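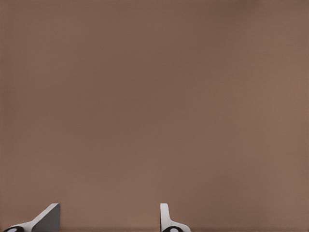

# Kerkent Opens the Graser Reading Rooms With a Weekend of Music, Maps and Soup

**KERKENT, April 2025** - After two winters of planning, fundraising and a great deal of plaster dust, the Graser Reading Rooms are opening to the public! The old Graser seed warehouse on Altell Street now holds a lending library, a local history archive and a hall big enough for a full concert band, and everyone in town is invited to come in and use it.

The opening weekend starts with a morning concert by the Kerkent Town Band and runs through Sunday supper, which is free (bring your own bowl if you can). In between there will be story hours in three languages, a letterpress demonstration, a swap table for seeds and cuttings, and guided walks through the archive, where the town's flood maps will be on display for the first time in a generation.

"I grew up two blocks from this building and never once got past the loading dock," said Ok-hee Yeom, director of the Reading Rooms. "My mother used to send me over for onion sets and I'd stand there trying to see what was behind the doors. Now my desk is back there, and I still get a little thrill every time I unlock it."

## A collection with local roots

The lending library opens with 3,000 books, most of them new. The rest come from the Byun family, who ran the stationery and book shop on Altell Street until it closed. Their gift includes cookbooks, field guides, a long shelf of Korean-language novels and a complete run of the town newsletter, bound by hand in green cloth.

The archive is smaller and stranger, and the staff are very fond of it. It holds 1,358 cataloged items so far, from Graser seed packets and price lists to school photographs, ferry timetables and the minute books of a bowling league that seems to have argued mostly about shoes. Cataloging goes on every afternoon, and visitors are welcome to pull up a chair and help put names to faces.

Anyone who lives or works in Kerkent can get a card on the spot. There are no late fees. Books can be kept for a month and renewed by phone, by email or by shouting across the front desk. 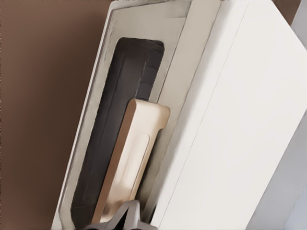
## What's on after opening weekend

Programs begin the following week and run through November. Highlights of the first season include:

- **The Long Table**, an evening of shared reading aloud. The first book is a river travel diary from the Byun collection, and listeners who'd rather not read are just as welcome.
- **Names in the Margin**, a family history workshop using the archive's school photographs, ferry records and seed company payroll books.
- **Saturday Brass**, open rehearsals by the Kerkent Town Band, with a children's corner where beginners can try out a horn.
- **Homework Hall**, a quiet room after school with tutors in math, writing and Spanish - snacks included.
- **The Graser Lectures**, a monthly talk on plants, soil and weather. The opening speaker will cover the history of the Kerkent yellow onion, with samples.

All programs are free. The Long Table and Names in the Margin have limited seating, so please sign up at the front desk.

## About the building

The Graser warehouse was built for the seed trade and kept at it longer than almost any other business in town. The renovation saved the brick walls, the freight doors and the big sorting floor, which is now the concert hall. New work includes a ramp at the Altell Street entrance, a family restroom, better heating and windows that open. The old weighing scale is still in the lobby, and yes, children may stand on it.

Almost 2,000 people gave to the building fund, many of them with a few dollars in the jar at the farmers' market. Their names are painted on the stairwell wall in the order the gifts came in.

"People keep asking me when the ribbon cutting is," Yeom said. "We're skipping it. The doors will be open, the band will be playing, and somebody will hand you a cup of coffee. Come in and find a chair."

## Visiting

The Graser Reading Rooms are on Altell Street, across from the ferry landing. Bicycle parking is in the side yard. Drivers should use the market lot, as the street will be closed to cars during the opening concert.

Reporters who would like an early look at the flood maps or an interview with Ok-hee Yeom can ask for the press desk at the Reading Rooms.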